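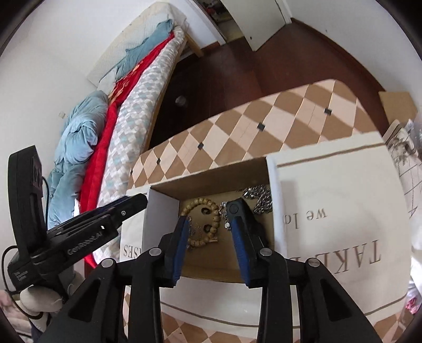

*Wooden bead bracelet on the left, charm chain in the middle, heavy link chain at the back on the right.*

## Jewellery box, bedroom

Posted Oct 30, 2023

This page is part of the Erlow house gallery, which goes through small storage one box at a time. The bedroom set covers things that get picked up every day and put down in a different place each evening: bracelets, chains, rings, watches.

The box is white card outside and plain brown card inside. It came with an order from Zestcombe in January and was too good to put out with the recycling. It has no lining and no proper tray. For everyday pieces that is fine, and anything valuable is kept elsewhere.

Chains are the main trouble. Fine ones knot if they are dropped in on top of each other, so each should be laid down by itself. A heavy chain can go in a pile against the wall of the box and will come to no harm. Bead bracelets hold their shape and need the most floor space, so put them in first and fit the rest round them.

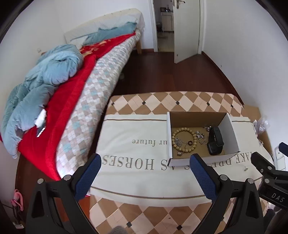 *Round beige speckled beads, with a bunched silver chain and a small dark reddish-brown ring inside the loop. The black wristband stands on its side, loop closed.*

The space inside a bracelet is useful for a ring, which otherwise slides into a corner and gets lost under something else. Watches and wristbands are better closed before they go in. Left open they take up twice the room and catch on the chains.

The cream cloth with the grey lettering is from Undico and cost 6 pounds. It washes at 50 degrees and is a good surface for sorting, as small silver pieces show up well enough against it and don't roll far.

Other pages in the bedroom set: scarves and belts, the Qudah bedside drawer, hair things, spare buttons. The full gallery now has 104 pages and can be browsed by room or by type of container.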